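Gestico Hall Manager — Set-up Guide

4. Setting up self-exclusion and spend limits

Do this before you open the doors. Not after the first session. The license inspector will ask to see the exclusion list on day one and an empty screen does not look good.

You need: a manager login, the hall license number, and the signed limit sheet from your area office. Ostgate and Drumwood halls share one sheet. Moreira has its own.

4.1 Turn on the exclusion list

1. Log in as manager. Floor logins can see the list but can't change it.
2. Go to Settings, then Player Protection.
3. Type in the license number. No spaces, no dashes.
4. Switch Exclusion List to On. Wait for the green bar. Can take a couple of minutes on the older desk PCs.
5. Press Import and pick the file from the area office. It has to be the .csv one, the PDF copy is for the wall folder.
6. Check the total at the bottom against the total in the email. If they dont match, stop and call Siobhán Lenihan.

Note: the list holds up to 3000 names per hall. Past that, the import just skips the rest and gives no warning. Fix is planned.

CAUTION: Never delete a name because the player asks you to at the desk. Removal goes through the area office, in writing, after the full period has run. No exceptions for regulars.

4.2 Set the spend limits

1. Same screen, second tab.
2. Daily limit: enter 355 unless your sheet says something else.
3. Weekly limit: leave blank if your hall opens fewer than three days a week. Otherwise copy from the sheet.
4. Alert level: 2. Level 1 pings the desk on every ticket sale and the staff will switch the sound off.
5. Save. Then save again on the pop-up — the first one only saves the tab.

A player can ask for a lower limit any time and it kicks in right away. A higher limit waits until the next day. The system handles the wait, so don't try to get round it with a second card.

Note: Bingo books sold on paper do not count toward the limit until somebody keys them in. Key them in between games, not at closing.

4.3 Test it

1. Open the Test Player card (number 217, already in the system).
2. Try to sell a ticket. Should go through.
3. Add the test card to the exclusion list, reason "test."
4. Try again. The sale should be refused with a red box and no sound. Keep it quiet, other customers are standing right there.
5. Take the test card off the list. Managers can remove test cards, this is the only kind they can.
6. Print the log and sign it. Goes in the wall folder.

If the second sale goes through, the desk PC is still running the old list. Restart it and repeat from step 2. Still going through? Close that desk and use another one until Rezaul Kodikara has looked at it.

CAUTION: Refusing a sale is a private conversation. Step to the side, hand over the helpline card, let the person leave when they want to. Write the time and desk number in the log. Don't write down what was said.

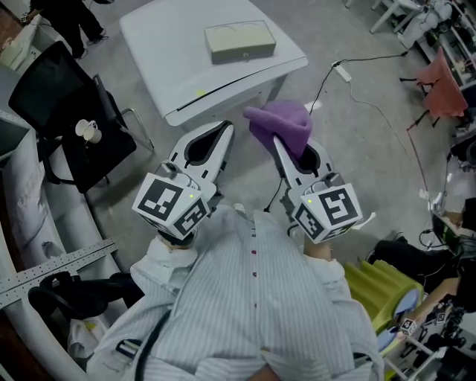 4.4 Who to call

Exclusion list and limits: Siobhán Lenihan, area office.
Desk PCs and card readers: Rezaul Kodikara.
Moreira hall only: Rosário Godinho, mornings. Leave a mesage after lunch.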